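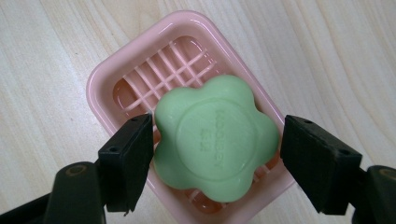 Looking After Stage Costumes and Hand Props at Home

Shows Auditions Backstage Box Office Contact

Backstage > Wardrobe and Props > Tips

Filed under: Wardrobe, Props, Take-Home Care

By Janelle Catacutan, Telldale Playhouse. Updated 23rd August.

Most of our actors take at least part of their costume home during a run. The building has one washer and it is slow. These tips cover what to do between performances and what to do when the show closes. They apply to both the main stage and the Kotness studio.

The wardrobe store holds 1,016 tagged pieces at the moment. Every one has a number on a cotton tape sewn inside, usually at the back neck or the waistband. Leave the tape alone. If it comes loose, pin it back and tell me.

Before you wash anything

Check the card in the garment bag. A blue card means it can be washed at home. A white card means it stays with wardrobe, and that includes anything with boning, fur trim, or painted fabric. If there is no card, ask.

Empty the pockets. We have washed lip balm, a love letter from Act One, and a whole set of cue notes written in ink.

Take off brooches, shoulder boards, and any trim held on with snaps. Put them in an envelope with the costume number on the outside. Close zippers and hooks. Turn dark pieces inside out.

Makeup on collars

Greasepaint sets if you let it sit over a weekend. Treat collars the same night if you can.

1. Scrape off what you can with the back of a butter knife.
2. Dab with a dry cloth. Don't rub.
3. Wet the mark with cool water and work in plain bar soap with your fingertips.
4. Leave it for 15 minutes, rinse, and look at it in good light.
5. Repeat if you need to before it goes in the wash. Keep it out of the dryer until the mark is gone.

Powder is easier. Shake the garment outdoors first, then brush it. A strip of white cotton basted inside the collar saves a lot of work in a long run. It takes a few minutes to put in and you can swap it between a matinee and an evening.

Sweat and smells

The old wardrobe trick is cheap vodka and water in a spray bottle, half and half. Mist the underarms and the lining, then hang the garment where air can move around it. Test an inside seam first on silk, rayon, or anything old. It helps with smell and does nothing for stains.

Wear an undershirt. This is a rule for the men's suits and strongly advised for everyone else.

Jackets need a shaped hanger. Wire hangers leave a point in the shoulder that shows from the fifth row, and it is hard to steam out. Heavy beaded dresses should be stored flat with tissue in the folds.

Tights, gloves, and small things

Wash by hand in cool water and roll in a towel to get the water out. White gloves are easiest to clean while you are wearing them. Soap them as if you were washing your hands, rinse, then ease them off and lay them flat.

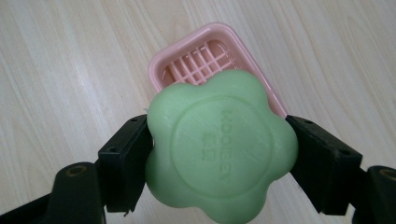 Green flower-shaped soap and a pink soap dish.

Dance tights go in a mesh bag if you must use the machine. Snip off loose threads, but bring back anything with a run in it. Darker tights with runs get worn under long skirts, so we don't throw them out.

Shoes

Stuff them with newspaper as soon as you get home. Change the paper in the morning. Don't dry them on a radiator.

Character shoes get a wipe with a barely damp cloth, then polish once a week. Keep polish off the sole edges. It comes off on the painted deck, and we repainted the deck in November after a show with 2 pairs of freshly blacked boots in it.

If the rubber on a sole is lifting, leave it for the shop. Household superglue dries hard and cracks when the shoe bends.

Hand props you keep at home

Some people like to practice with their props. That is fine for canes, fans, parasols, and books. Sign them out on the sheet by the Prasum Street door.

Fans: close them slowly and keep a loose ribbon around them. A torn leaf can be mended from behind with thin tissue and wheat paste.

Letters and telegrams: these get handled every night and go soft at the folds. We print spares. Ask for a new one before the old one splits. Tea-stained paper should be completely dry before you fold it, or the folds go dark.

Glassware: wash the drinking glasses every night with dish soap and hot water, even if all they held was cold tea. Never share a glass between actors. The apple juice we use for whiskey goes sticky if it sits, and the glass will stick to the tray during the next show.

Weapons of any kind don't go home, including the rubber ones.

Small repairs

You can sew on a button or catch up a hem. Match the thread, knot on the inside, and don't use fabric glue. Safety pins are fine to get through a performance but take them out afterward. They rust and leave a mark.

A useful kit for your dressing table:

black, white, and beige thread
needles, already threaded
small scissors
safety pins in two sizes
a lint roller
double-sided tape for necklines
a few spare hooks and eyes

I buy pins in boxes of 2,000, so help yourself from the jar.

When the show closes

Bring everything back clean and dry within a week. Return it in the bag it came in, with the card and the envelope of trims. Write any damage on the back of the card. Please do this even if it is small, as the next person to open that bag may be doing a fitting with ten minutes to spare.

Wigs come back to Mrs. Yan unwashed. Take out the pins, put the net over, and set the wig on its block.

The return rack in the hallway takes up to 40 garments. If it is full, use the rail inside the wardrobe room and sign the sheet there.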